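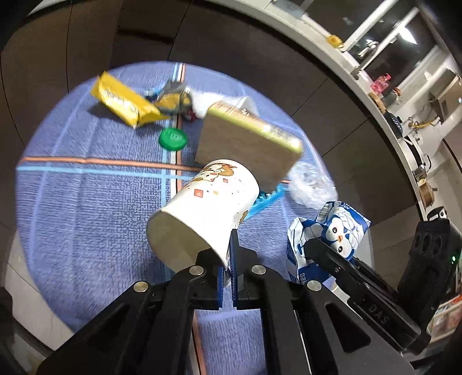
Felista Kioko asked at the last club meeting why we still practise on rubbish, when the other teams are already stacking blocks and getting points for it. She said it a little sharply, and I think many members had the same question in their heads. So I promised to answer it in the newsletter.

The table-clearing task is one part of the Osasura student challenge, which our club entered this year under the team name Korker. The rules say only that a table must be cleared of used cups, wrappers and packets, and that each thing must go to the correct bin. They do not say which things will be on the table. The organizers choose them on the day, and the team sees them for the first time when the clock starts. Each run is 90 seconds.

Blocks are easy to learn from, I agree with Felista. A block has the same shape every time you pick it up. A paper cup is more difficult. If the fingers close on the rim, they need very little force, and if they close on the wall in the middle, the cup can fold and then slip out. Plastic bags are the worst of all, for me at least. The colour behind them comes through, and our program Somavar often takes the bag for a part of the tablecloth. Crisóforo Ochoa is working on this and would be glad of help from anybody who knows a bit about labelling.

Our aim is 2000 recorded pick-ups before the regional round in August. Please keep these points in mind when it is your turn with the hand-held grippers:

Start each recording with the fingers open.
Change the places of the things on the table after every run. Please also turn them, so that a cup does not always lie in the same direction.
Use both hands. We have too many recordings where the second gripper only waits.
If you drop something, do not stop the recording. Pick it up again and continue, as the drops are useful for us too.
Write your name and the run number in the shared notebook.

We are also collecting clean packaging from home. Snack wrappers in bright colours are very welcome, and small cardboard boxes. Please rinse the cups first and let them dry. No glass and no cans with sharp edges.

The next practice is on 4/29/21 and we need 3 more people for the late session. Tell Crisóforo if you can come, or put your name on the list beside the door.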